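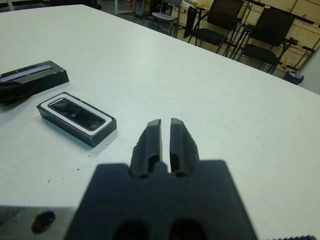 Doigts ouverts devant le plateau blanc

Ticket 293 – Lettre d'information de Bridcombe, numéro d'avril
Statut : résolu, à surveiller

Bonjour à toute l'équipe, et merci d'avance pour votre patience, je sais que je m'étale toujours un peu ! Notre lettre de Bridcombe part depuis Cedar sans histoire, mais le numéro d'avril n'est jamais arrivé chez une partie des abonnés de Trendivham. Une lectrice m'a gentiment arrêtée devant la boulangerie pour me demander si nous avions fermé boutique. J'ai compté quelque 18 messages du même genre dans la boîte de contact. Cedar affiche pourtant « envoyé » partout, en vert.

Réponse du support
Bonjour, et merci pour ce récit très complet. Pourriez-vous nous dire si les adresses concernées viennent de l'ancien fichier, et nous transmettre le journal d'envoi ?

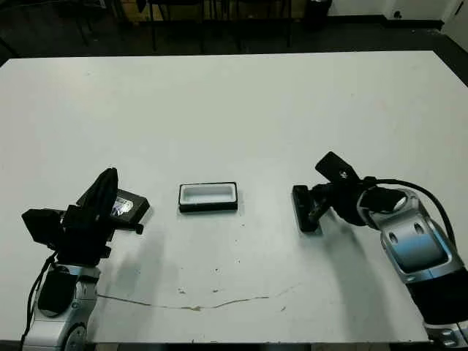 Grande table blanche, deux bras et un petit plateau noir

Oui, vous avez vu juste ! Elles viennent toutes de la liste Eze, celle que nous avions reprise quand les deux bourgs ont réuni leurs lettres. En ouvrant le fichier, j'ai trouvé une espace cachée après 13 adresses (je les ai corrigées à la main, avec une tasse de thé). Le renvoi est passé pour celles-là. Restent 4 abonnés chez qui le message finit dans les indésirables, et je leur ai écrit un petit mot.

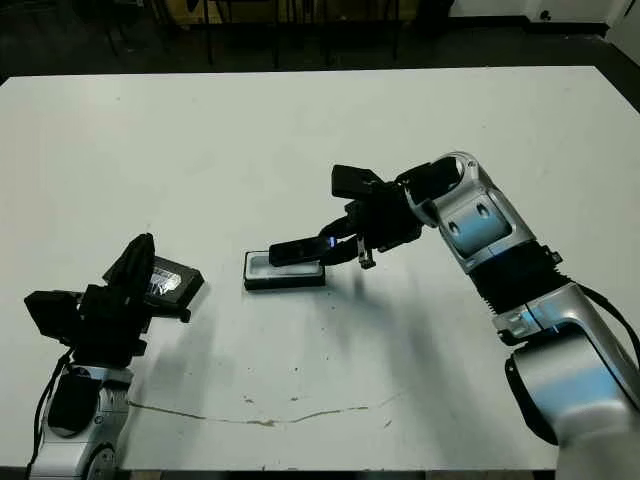 Autre souci sur le même numéro, pendant que j'y suis : la page consacrée à l'histoire du vieux moulin s'affiche mal sur téléphone. Le texte se tasse en bandes étroites, un pli sur l'autre, tout à fait comme le soufflet noir du bras de droite sur la photo, et mes lecteurs les plus âgés renoncent avant la deuxième date. Sur ordinateur, rien à redire, la page est même plutôt jolie.

Réponse du support
Le bloc à deux colonnes a une largeur fixe. Passez-le en « largeur automatique » dans le modèle, puis enregistrez avant l'aperçu.

C'est fait, le moulin se lit très bien maintenant – merci mille fois. Je laisse le ticket ouvert jusqu'au prochain envoi, le 8 juin 2023, et je vous redirai pour les indésirables.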